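Number puzzle board

A number puzzle board is a flat wooden toy with cutouts that hold loose pieces marked with numbers and arithmetic signs. It is used at home and in preschools to teach counting, comparing and simple addition and subtraction. Many boards combine number work with other tasks, such as sorting blocks by color or matching shapes to holes. Names for the toy vary from seller to seller, and it is also listed as a math board, a counting board or a logarithmic board, although it has nothing to do with logarithms.

Construction

The base is usually a single panel of wood or fiberboard, or two thin panels glued together. In the two-layer type, the upper panel is cut through and the lower panel forms the floor of each recess. Makers often print a picture or pattern on that floor, which shows when the piece is lifted out. The rim may be left as bare wood or painted to match the top.

Pieces are cut thick enough to stand above the surface so that a small hand can grip them. Numbers from 1 to 10 are standard. The 10 is normally cut as one piece, which keeps the number of recesses down but means that it cannot be taken apart to make a 1 and a 0. Signs generally include plus, minus, equals and the greater-than sign, which is turned around to serve as less-than where the recess allows it.

Themes

Farm, forest, road and seaside designs are common. The theme is mostly decoration, but some boards use it for a second activity, such as fishing with a magnetic rod or threading a worm through an apple. The Vevia catalog sorts its boards by theme first and by age second. Gritesier, a smaller maker, sells a plain board as item 102 and offers the same cutting pattern in painted versions.

Use

Young children begin by fitting pieces into their recesses, and the numbers are treated as shapes like any other. Counting comes later, with rings, pegs or cubes placed next to each number. Signs are brought in last. A child who can count to 10 may set out two groups of cubes on the table and choose the sign that belongs between them.

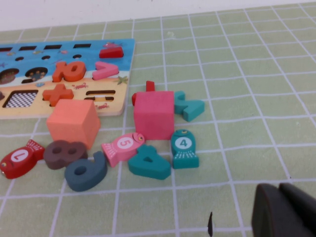 Loose cubes are often added from another set, as they are easier to stack and move than the flat pieces. Teachers who work this way tend to use a mat under the board, which cuts down on noise and keeps cubes from sliding. The Masanja preschool guide suggests sessions of no more than ten minutes for beginners.

Storage and care

Boards are wiped with a damp cloth and dried flat. Soaking lifts the paint and can cause thin panels to warp. Small pegs and rings are kept in a drawstring bag or a lidded box, and larger pieces are stored in their recesses. Replacement pieces are hard to match between makers. Melberg sells single numbers and signs for its own boards, and its spare plus sign is listed as part 1402.

See also

Shape sorter
Counting rods
Jigsaw puzzle
Pegboard

Last edited October 28, 2026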